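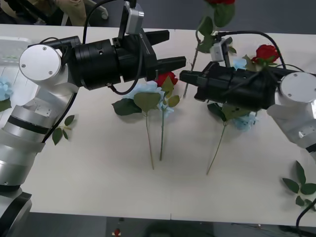
Re: [laldale-users] Galden two-arm kit, trial offer

From: Montserrat Ibarra
To: laldale-users
January 2018

I've read the Seltomance leaflet twice now and I still can't find the one figure I want, so I'm answering on the list in case somebody else has it.

> Lorente wrote:
> The Galden kit comes with two arms, a gripper and a wrist camera on each,
> and the stand-alone software. Seltomance will lend it for 11 weeks and
> then it is 3000 a quarter. They say it will sort and bunch mixed stems
> "straight out of the box". I think we should take the loan. What is
> there to lose?

Bench space, for a start, and the time of whoever has to stand next to it.

Look at what they've chosen to show it working on. The flowers are artificial. Red roses and light blue things with tidy green leaves, a few stems on a white table with nothing bundled or tied. Our stems bend, drip and shed, and they come in tied so tight you have to work them apart by hand. An artificial rose doesn't bruise if you close the fingers too hard. I asked Seltomance what the grip force is and whether it can be set per variety, and got the leaflet again.

I also don't like how close the two grippers come to each other over the middle of the table. Perhaps the software handles that well. The leaflet gives it one line. If one arm has to wait every time the other reaches across, you've paid for two and got the work of one and a bit.

> They quote 19 bunches an hour.

Of what, though? Counted from a full crate or from stems already laid out? If it's the second, a person did the slow part.

I'm not against a trial. I'd want it done with our own stock, on our own bench, with the cameras left as supplied and no Seltomance engineer in the room after day 2. If they agree to that in writing I'll clear the end table in March. Could you ask them who pays the carriage back as well? It isn't in the terms you forwarded.

Montserrat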